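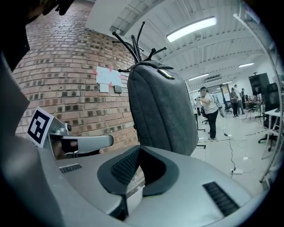 Reports > Shared Workspaces > Narkar Building > Progress report, second period

Narkar Building: ground floor entrance and storage
Progress report to the Delorme Fund
Prepared by Soledad Xolalpa, project lead

This report covers the second period of the grant, up to the end of December. The grant pays for the refit of the ground floor at Narkar so that small firms and evening classes can share it. The first period dealt with the lighting and the floor. The second dealt with the entrance, coats and bags, and the shared shelving.

Summary

Most of the work planned for the period is finished. The entrance is in use, and the shelving is up. The signs are late. Spending to date is £3,962, which leaves enough for the signs and the remaining storage. We are not asking for any change to the total.

Coats and bags

At the start of the grant there was nowhere to put outdoor things. People left coats on chair backs and bags under the tables, and the fire safety visit in the first period asked us to keep the walkways clear. We looked at fixed hooks first. The supplier, Memico, advised against drilling more holes in the old brick, as several of the bricks near the door had already split. We chose free-standing racks.

The evening classes asked for somewhere to hang bags as well as coats, and the racks are used for both. Classes of up to 28 people use the floor on a Thursday, and on those evenings there is still not enough hanging space. A low bench with room underneath would help and is included in the plan for the next period. 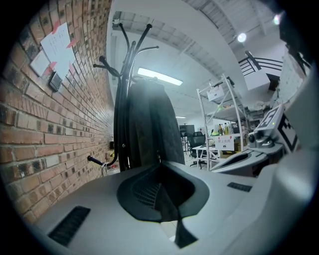
The entrance side was the larger part of the work and took longer than we had allowed. The original plan was to plaster the wall and paint it. Users preferred to keep the old surface, and leaving it alone saved the cost of a plasterer. The black metal coat rack now stands against the red brick, with its curved hooks splayed outward at the top, so a long coat can hang down without being folded. The paper notices beside it are still fixed with red tape. These will be replaced when the printed signs come. The loop of white cable or wrapping at the foot of the rack needs to be taken away, and I have added it to the snag list.

Shelving

The white metal shelving is in place and holds the shared supplies. Bottles are kept on a lower shelf and boxed items higher up. We had five requests from user groups for a shelf of their own. Three have been agreed. The other two are waiting until we know how much space the shared supplies need over a full term.

Labelling has started but is uneven. Some boxes carry a label and others have only a name in marker pen. Plistodetti have offered us a label printer on loan, and we hope to finish the job in one afternoon.

Feedback from users

We left a paper form by the door for the whole period and received 103 replies. Most were short. The comments that came up more than once were:

- more places to hang coats in winter
- a clearer sign for the way upstairs
- somewhere to sit while changing shoes
- lights left on overnight

The last point has been passed to the building manager. The first three fall within the grant and are covered below.

Delays

The signs were ordered in the first month but the proofs came back with the wrong room names. Corrected proofs have been approved and we are waiting for a delivery date. There is no extra charge.

Next period

Fit the signs and take down the taped notices. Buy one more coat rack of the same type, and the bench. Finish the labels on the shelving. Decide on the two outstanding shelf requests. Clear the snag list, which is short and mostly concerns loose cable and packaging.

A copy of the spending sheet has been sent separately. Receipts are held at the Narkar office and can be seen on request.

We use cookies to remember your settings on this site. Accept | Manage cookies

Contact the Narkar office | Copyright Narkar Building | Back to top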